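Operators wanted, gripper re-run, evenings, paid

Posted by Glenys Waaka, Claleo hand tool group

Need people quick. Two weeks of evening sessions starting in February, after the day crew clears out. You hold a gripper in each hand and do small tabletop jobs while the tools record. No experience needed, steady hands help, patience helps more.

Why we're hiring again: we lost a big chunk of the last set. Something went wrong with the finger pads and it wasn't caught for too long. More on that further down, please read it before you apply, it's most of what the job is going to be.

What we pay: $50 a session, plus parking. Sessions run a bit over two hours including setup and the log. Finish all 17 sessions on your schedule and there's an $800 bonus on top. No bonus for partial, sorry, not my rule.

What happened

Short version. The pads on the Danzer fingers wear down, everybody knew that. What we didnt know is they wear unevenly, and the software that tracks how far open the jaws are (Zulby) was assuming a matched pair. One side gets rough, grabs harder, the other side slips, Zulby logs a clean grip anyway. Operators felt it. A few of them said so. It went into the comments field and the comments field wasn't being read until the end of the month.

Then a pad let go altogether in the middle of a close and the jaw snapped shut on an operator's fingertip. Bruised nail, no cut, she was back the next day. Still. That got us stopped, and it should have.

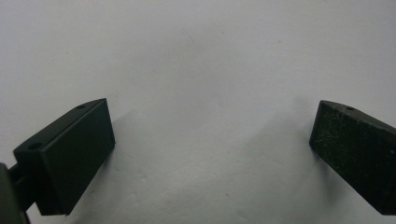 Pad checks are now the first thing you do, before you log in, before coffee. Open the jaws all the way over something plain and light so you can see both inner faces. You're comparing left against right. If one is smooth with maybe a little sheen and the other is all fine scratches and scuffs and pale speckles, like the right one in the photo, that is a mismatch and you pull the pair. Both fingers, even if one looks fine. Mixed pairs are how we got into this.

Also look for tape. Previous crews wrapped fingers themselves when the pads got slick. I get it, but wraps creep, and a wrap that creeps changes the gap. We are going through every set now and the wrapped ones come off the bench. If you find one we missed, tag it, don't peel it, I want to see how it failed.

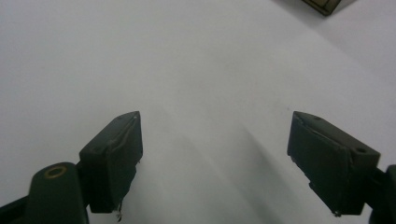
Wrapped pads, jaws open. Note the creases and the loose scrap on the left finger.

What you'd be doing

- Pad check, both hands, written down. Initials.
- Slow open and close, each tool, with nothing in the jaws. Listen. If it catches, stop.
- Cable check. Nothing pulled tight, nothing under your elbow.
- Then the recorded work. Picking, placing, opening and closing small containers, putting things back in compartments. Same moves over and over. It is repetitive, I wont pretend otherwise.
- Pad check again at the end. Compare to the first one.
- Comments. I read these myself every morning now.

Stop rule: anything feels off, you put both tools down and say stop. You still get paid for the session. You don't have to prove it. Last time people kept going to make their numbers and that's on us for how we set up the numbers. No quota this time.

Fingers stay on the handles. Do not reach between the jaws to free something, not with the other hand, not with the tool powered. Use the release and put it down first. This is the one thing I will send someone home over.

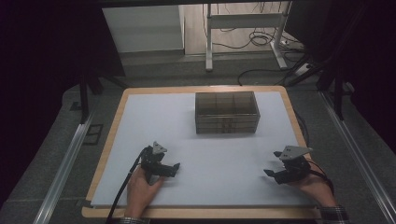 Photo: Claleo hand tool group

Bench work is all two-handed, jaws facing in toward each other over a light sheet, cables running back off the edges of the board. You'll be standing or on a stool, your pick. Room is carpeted and gets warm, dress for it. There are cords on the floor at the far end, watch your feet.

Who we're looking for

Adults, 18 and up. Both hands free of injury, and tell us if you have numbness or trouble with grip, it matters for this. Lefties very welcome, last group was nearly all righties. Need to be OK with writing things down, even boring things. People who speak up. If you worked the last round you can apply again, and if you were one of the ones who flagged the slipping I'd really like you back.

Not a fit if you can't do at least two evenings a week. The Jolo sign-up page only shows full blocks, so if your schedule is odd email me instead.

Walk-through is Thursday, 6 pm, come even if you're on the fence. You can try the tools, and I'll have the failed pads out on a table so you can handle them. Incident write-up will be there too, ask me whatever you want about it.

To apply: name, phone, evenings you can do, which hand you write with. Subject line "re-run". No resume nessesary. I'm filling spots as people write in.

Glenys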